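3.2 Load and container

Sorting in the Udia rooms was recorded by color group, with dark items kept apart from colored ones until the wash. The container was the same type throughout: a white rectangular plastic basket with perforated walls, used without a divider.

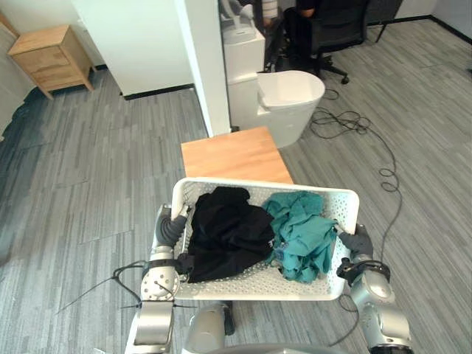
Uncombe Textile Care Group, Department of Household Studies

With two bundles, one black and one teal, the contents settle side by side and the boundary between them remains legible from above. Carrying the basket level limits mixing. A slight tilt was treated as acceptable, and trips were coded as level or tilted following Pagano. Of 606 trips coded in November, 8 were excluded for incomplete records.

The second coding point is the stop near the machine, where the basket may be set on the floor or brought to a chair. Basket position was noted separately from the order of loading. 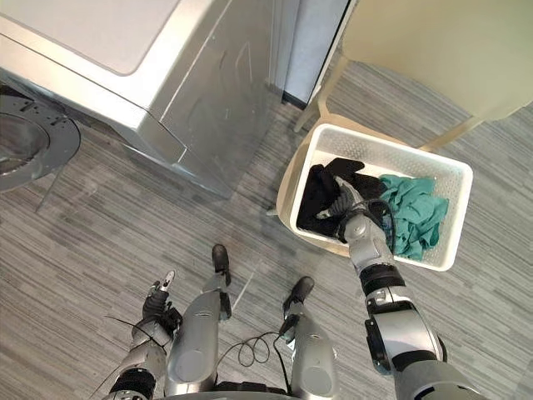

Figure 4. Perforated basket at the chair, black fabric left, teal right.

Fabric resting against the basket wall was counted as contained.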